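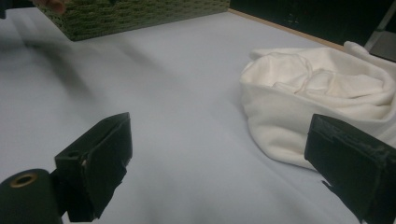
Tamiru Linen Room – Folding and Table Care Team

We are looking for two people to join us at the folding tables, and we would love to hear from you even if you have never done this kind of work for pay. Most of us hadn't either. Some of us came from restaurants, one of us drove a school bus for years, and Etenesh Wubshet, who runs the room, started out ironing her aunt's tablecloths for church suppers and simply never stopped.

Tamiru looks after cloths for small places that don't want to do it themselves: cafes, a couple of dental offices, the Zemwood guest house, and a good many families who rent table covers for weddings and graduations. The cloths come back to us in bags, and they come back in every state you can imagine. Somebody has to shake them out, look them over, sort them, smooth them and fold them so that they open nicely on the other end. That somebody could be you!

A good part of the day is spent standing at a wide, pale table with a crumpled white cloth on it. You find the corners, you square them up, you run your palms out from the middle, and you fold. It is quiet work and there is a real pleasure in it once your hands know the way. The table cover itself creases too, so smoothing that down before you start is part of the job, and you will be doing it more often than you might expect.

What the work looks like

Shifts are 26 hours a week, mornings only, with the choice of an early or a later start. In a normal week the room handles roughly 200 cloths, and in June, when the weddings arrive all at once, it is a good deal more. We ask everyone to keep June free of long vacations if they possibly can, and we try to make up for it with extra days off afterward.

You will be on your feet for most of the shift, though there are stools and people do use them. You will write down stains and torn hems on the Tokden sheet (a plain paper form, nothing to be scared of) and set those cloths aside for Matvii Mykhailiuk, our mender. Please be kind about his handwriting.

Who we hope to meet

Someone patient, who notices a crooked edge and wants to straighten it. Someone who can lift a full bag with help, and who likes company but doesn't mind a long stretch of quiet. We will teach you all of our folds, and we don't expect anyone to be quick in the first month – neat comes first with us.

Pay and how to apply

Pay is $492 a week, with paid training and lunch on the house. To apply, write us a short letter about yourself and any work you have done with your hands, at home or elsewhere. Leave it at the front counter or mail it to the Linen Room, attention Etenesh. Letters should reach us by October 16, 2025. We read all of them and we will write back either way.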